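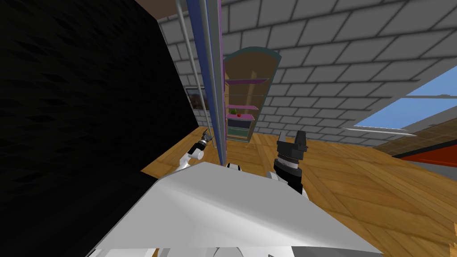
Slide 4. Simulated kitchen run, both grippers up, bookshelf ahead.

Start with the rule we use at Kisora: no task goes on the real arms until it has passed in simulation. Passing means 50 clean runs in a row. One contact with furniture and the count goes back to zero.

Say that this was written down in May, after Fuad Tamiru went through 327 run logs and found three different ideas of "clean."

Pause for questions. Next slide.

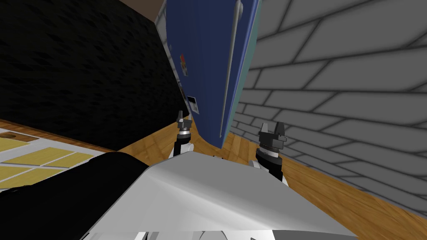

Speed limits come next. Within reach of a fixed object, the arms drop to 60 percent of normal speed. Same limit in simulation and on the floor. Don't let teams turn it off to save time.

Logs: keep every run, failed ones too. Write down who changed a setting and when.

Hand out the Wandgate checklist, then take questions.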